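4 Einrichten der Aufgabe "Tisch abräumen"

Dieser Abschnitt gilt für den Assistenzroboter Zeto mit Fünffingerhand, ab Steuerungsstand 2. Er setzt voraus, dass die Inbetriebnahme nach Abschnitt 3 abgeschlossen und der Not-Halt geprüft ist. Die Angaben zur Tragfähigkeit der Hand stehen in Abschnitt 8.

4.1 Einordnung

Hausarbeit besteht für eine Maschine aus Einzelaufgaben mit sehr unterschiedlichem Schwierigkeitsgrad. Feste Gegenstände von einer ebenen, frei zugänglichen Fläche aufzunehmen und in einen offenen Behälter zu legen, zählt zu den Aufgaben, die nach dem Anlernen ohne ständigen Eingriff ablaufen können. Wäsche zusammenlegen, Geschirr spülen oder Schubladen einräumen gehören in der vorliegenden Ausführung nicht dazu. Gleiches gilt für die Werkstatt: Einzelteile aus einer Ablage entnehmen ist vorgesehen, Schrauben anziehen oder Kabel stecken nicht.

Die Aufgabe "Tisch abräumen" ist als erste Aufgabe nach der Inbetriebnahme vorgesehen. Sie wird mit Obst eingerichtet. Äpfel und Bananen unterscheiden sich in Form und Nachgiebigkeit so weit, dass beide Grundgriffe der Hand geprüft werden.

4.2 Arbeitsplatz vorbereiten

1. Tisch auf ebenem Boden ausrichten. Bei höhenverstellbaren Tischen die Höhe einstellen und die Verstellung anschließend sperren.

2. Behälter am hinteren Rand der Tischplatte abstellen. Geeignet sind flache, offene Körbe. Hohe Behälter mit enger Öffnung führen zu Abbrüchen in der Ablagephase.

3. Obst einzeln auf die freie Fläche vor dem Behälter legen. Die Stücke dürfen sich nicht berühren.

4. Feste Aufbauten, die auf dem Tisch verbleiben, in der Bedienoberfläche Jarberg unter "Umgebung" als Hindernis eintragen. Dies gilt auch für Regale und Gestelle aus Drahtgitter. Gitterflächen werden vom Tiefensensor lückenhaft erfasst und ohne Eintrag teilweise als freier Raum gewertet.

5. Kabel des Roboters so verlegen, dass sie bei einem Schritt zur Seite weder gespannt noch überfahren werden.

VORSICHT: Quetschgefahr zwischen Unterarm und Tischkante. Während der Bewegung nicht über die Tischplatte greifen. Der Aufenthalt zwischen Roboter und Tisch ist bei freigegebenem Antrieb untersagt.

4.3 Annäherung prüfen

Die Annäherung wird zunächst ohne Greifen gefahren. Betriebsart "Prüflauf" wählen und Geschwindigkeit auf 33 % begrenzen.

1. Taste "Anfahren" gedrückt halten. Der Arm hebt sich seitlich und fährt über die Tischkante in den Arbeitsbereich ein.

2. Hand beobachten. Sie muss geöffnet bleiben, bis der Griff freigegeben wird.

3. Abstand zu feststehenden Aufbauten kontrollieren. Bei zu geringem Abstand Taste loslassen, Arm zurückfahren und das Hindernis in Jarberg vergrößern.

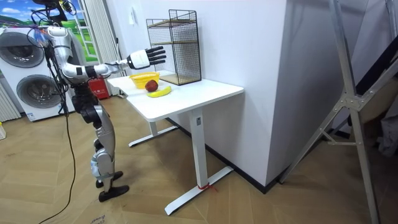
Kann der Roboter den Tisch danach ohne Aufsicht abräumen?

Nach erfolgreichem Prüflauf arbeitet er die eingelernten Gegenstände selbstständig ab, eine eingewiesene Person muss jedoch im Raum bleiben. Unbekannte Gegenstände werden gemeldet und liegen gelassen. Ein Betrieb in Abwesenheit ist nicht freigegeben.

4.4 Griffe anlernen

1. In Jarberg "Neuer Gegenstand" wählen und eine Bezeichnung eingeben.

2. Grundgriff zuordnen: "Umfassen" für runde Gegenstände, "Quergriff" für längliche. Beim Quergriff wird der Gegenstand in der Mitte aufgenommen.

3. Griffkraft auf die niedrigste Stufe stellen und schrittweise erhöhen, bis der Gegenstand beim Anheben nicht mehr rutscht. Reife Bananen und weiches Obst getrennt von fester Ware anlernen.

4. Aufnahme und Ablage in wechselnden Lagen wiederholen. Der Gegenstand ist dabei jedes Mal zu drehen und an eine andere Stelle zu legen - Wiederholungen an derselben Stelle verbessern das Ergebnis kaum.

5. Mit "Übernehmen" speichern. Fehlgriffe nicht löschen, sie werden für die Auswertung benötigt.

Hinweis: Im Dauerversuch am Standort Stirkalville wurden mit dieser Aufgabe 1.520 Greifvorgänge aufgezeichnet. Die meisten Abbrüche entfielen auf Gegenstände, die an einer Wand oder am Behälterrand anlagen. Die Auswertung von Marcelle Pichon ist dem Prüfbericht vom Juli beigefügt und kann beim Kundendienst angefordert werden.

4.5 Störungen während der Aufgabe

Hand schließt neben dem Gegenstand: Tischhöhe in Jarberg mit der tatsächlichen Höhe vergleichen. Nach jedem Verstellen des Tisches ist die Fläche neu einzumessen.

Gegenstand wird aufgenommen, aber nicht abgelegt: Behälter wurde verschoben oder ist voll. Behälter leeren, an die gespeicherte Stelle zurücksetzen, "Fortsetzen" drücken.

Arm hält über der Tischplatte an: Hindernis im Fahrweg erkannt. Nicht von Hand nachhelfen. Arm über die Bedienoberfläche zurückfahren, Fahrweg freiräumen, Prüflauf nach 4.3 wiederholen.

Gegenstand fällt zu Boden: Aufgabe anhalten und Gegenstand erst bei abgeschaltetem Antrieb aufheben. Das Aufnehmen vom Boden ist für Zeto nicht vorgesehen.

Wiederholte Fehlgriffe bei spiegelnden oder durchsichtigen Gegenständen: Gläser und Folien sind von der Aufgabe ausgenommen. Der Filter "Baudry" verringert Reflexe bei lackierten Oberflächen, ersetzt aber keine Freigabe für Glas.

4.6 Abschluss

Arm in Ruhestellung fahren, Antrieb abschalten, Hand auf Fruchtreste prüfen und mit einem leicht feuchten Tuch reinigen. Kein Wasser in die Fingergelenke gelangen lassen. Protokoll in Jarberg unter "Aufgaben" sichern. Weitere Gegenstände erst anlernen, wenn zwei Durchläufe hintereinander ohne Abbruch beendet wurden.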